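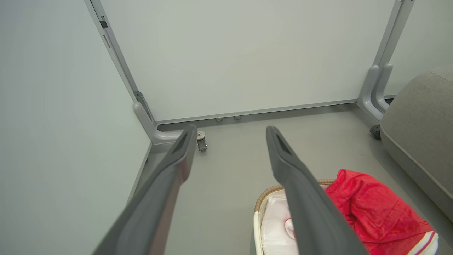 Ticket 644, Patance laundry trial. Success rates differ between sites and we can't compare them. Lorkwood scores a pick once cloth clears the basket rim; we score it at first grip. With red cloth hanging over the side, their rule is unclear.

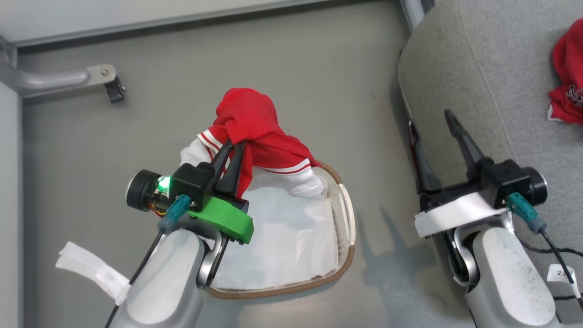 Photo: Moswood lab

Re-scored 132 episodes under both rules -- 30 changed result. Proposed: log both.

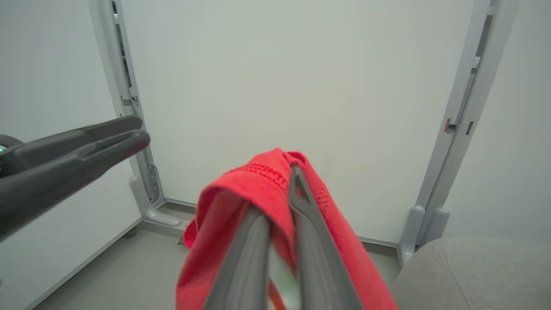

Hauksdóttir replied that both is fine, but grip time must come from the finger log. Left open.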